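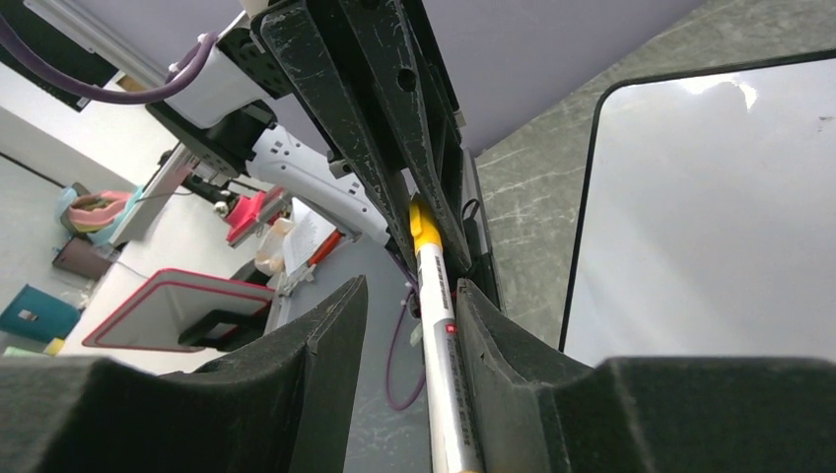
프로캄공업고등학교 로봇제어 동아리가 협동로봇을 활용한 필기구 파지 과제를 2학기 정규 실습 과정으로 운영한다고 학교 측이 밝혔다. 이번 과정은 9월부터 본관 실습실에서 진행되며, 지역 자동화 설비업체 에반젤리스타가 교육용 자재와 기술 자문을 지원한다.

학생들은 그리퍼로 마커를 집어 자세를 유지한 뒤 지정된 위치로 옮기는 동작을 직접 프로그래밍한다. 조별로 200회의 반복 시험을 실시하고, 파지 실패 사례를 유형별로 기록하여 보고서로 제출하여야 한다. 회당 실습 시간은 60분이며, 안전교육을 이수한 학생에 한하여 로봇을 조작할 수 있다.

동아리는 지난 학기 예비 과정에서 총 3,620건의 동작 기록을 축적하였으며, 올해 말까지 이를 4,000건으로 늘릴 계획이다. 축적된 자료는 교내 수업 자료로 활용하고, 11월 노브턴에서 열리는 학생 자동화 경진대회 출전 준비에도 사용한다.

학교 관계자는 “학생들이 제어 이론을 실제 장비에서 확인하고 오차의 원인을 스스로 분석하는 데 교육의 중점을 두고 있다”고 설명하였다. 경진대회에 출전할 조는 10월 중 교내 평가를 거쳐 선발하며, 세부 일정은 학교 누리집에 공지할 예정이다.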